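## 4. Setting Up the Marker Sheet, Blocks and Cup

You have unpacked the Darkberg table kit, found the blocks, and put the foam somewhere you will trip over it later. This section covers laying things out. Lucinda Alcantara wrote the first version and Kausar Mengal took out the swearing.

### 4.1 The marker sheet

1. Wipe the tabletop. Black shows every crumb, and crumbs look a lot like the corners of a marker to software that is trying hard.
2. Lay the white sheet flat, markers facing up. If it curls, roll it the other way and leave it under the Pokside manual, which is heavy enough and otherwise unread.
3. Stand back and look at it from where you will be working. All of the printed squares should be in clear view.

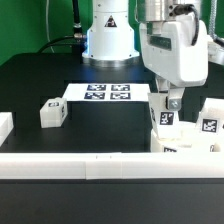
*Fig. 4-1. Marker sheet flat on the tabletop, two-by-two grid facing up.*

> **Note:** Don't laminate the sheet. Shiny plastic throws glare, and glare eats markers. We know you own a laminator and have been looking for an excuse.

### 4.2 The cup and blocks

The cup is the round white part with the raised rim. It holds the blocks, after a fashion.

4. Set the cup to one side of the sheet, clear of the printed squares.
5. Put the blocks in one at a time. They lean. They are meant to lean - stop straightening them.
6. Leave a marker showing on every block. A block with its face to the wall of the cup might as well be in the drawer.
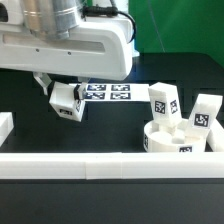
*Fig. 4-2. Cup with two blocks leaning in it; a third block held above the table.*

> **Caution:** Blocks should be held by the sides. Tape residue, thumbprints and ballpoint all count as damage to a marker, and so does whatever you had for lunch.

### 4.3 Checking the layout

7. Crouch until your eyes are near table height. Your knees are not covered by the Sanora service plan.
8. Look for markers hidden behind other blocks. Turn or shift a block until you can see enough of it to tell which one it is.
9. Check that the sheet hasn't crept. It creeps. 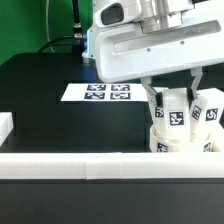
Crowding is the usual fault at this stage. Blocks drift together in the cup as you add more, and the tidy arrangement you had in mind at step 5 becomes a huddle. A block on the outside can lean and still be perfectly usable: the one leaning to the right in the view after step 9 has its markers in plain sight, while the block at the left of the group shows only part of one. Fix the second kind and leave the first kind alone.

> **Note:** If you own the older Szilágyi sheet, it will fit the table but not the software. Recycle it, or keep it for grocery lists.

### 4.4 Lifting a block out

10. Bring the block up straight. Dragging it over the rim knocks its neighbors, and they will take it personally.
11. Keep the grip even on both sides, with the tapered end left free. Look along the block from above before you go any further. A marker seen at a steep angle smears into a thin band, so judge it from the front.
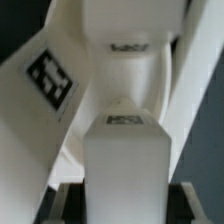 12. Set the block down on bare tabletop, away from the sheet, and let go gently.
13. Repeat with the next block. If the cup moves, put it back where it was and return to step 7, knees permitting.

> **Caution:** Store the sheet flat and the blocks dry. The box lid is rated for 2 kg, so it is not a step stool.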